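Flivinell 家具厂参观记录

十一月随行业参观团去了 Flivinell 的板式家具厂,上午看车间,下午看样板间。厂区分2栋,一栋开料、封边,一栋组装和仓储,中间以带顶棚的通道相连。

开料车间的板材按批次立放,每批附含水率记录。现场负责人介绍,浅色木纹面板的色差控制较难,同一订单尽量从同一批次出料,跨批次时须先做对色。封边工段当天运行的是 Brusis 系列书桌,日产能标称100套。封边后的样件放在检验台上,检验员用塞尺量拼缝,读数直接写在随件卡上。

组装栋的看点是五金预埋。侧板与背板采用偏心件连接,背板入槽,不打钉。这种结构拆装次数有限,厂方给出的建议是搬运时整体移动。仓储区面积4,000平方米,货架编号到层,Lostel 系列占了靠里的47个货位,多为待发的柜体。

下午的样板间按居家书房和小型办公室布置,桌面、侧板和背板的颜色并不统一,浅色台面配暖棕色背板。显示器直接用自带底座放在桌上,占去一部分纵深。阳光照到台面时,木纹的深浅比车间灯下容易分辨。
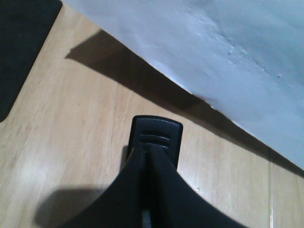
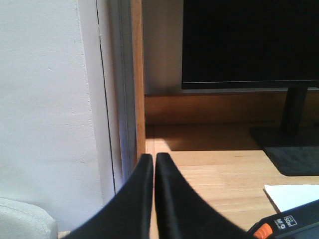
浅色木面与白色纸张或薄布;书桌、显示器与背板。

走线方面,Hennessy 系列提供台面开孔和背板开孔两种方案,前者需在下单时确定孔位,后者可在安装现场加工。参观团里有人问到加深台面的可能,答复是可以定制,但板材利用率下降,交期另议。

最后半小时谈售后。面板表面划伤按返修处理,封边脱胶按换件处理,两者的受理材料不同:返修只需照片,换件还要随件卡编号。随件卡贴在抽屉底板外侧,收货时建议先抄下编号。产品手册现场可取,价目表需向业务部门另行索要。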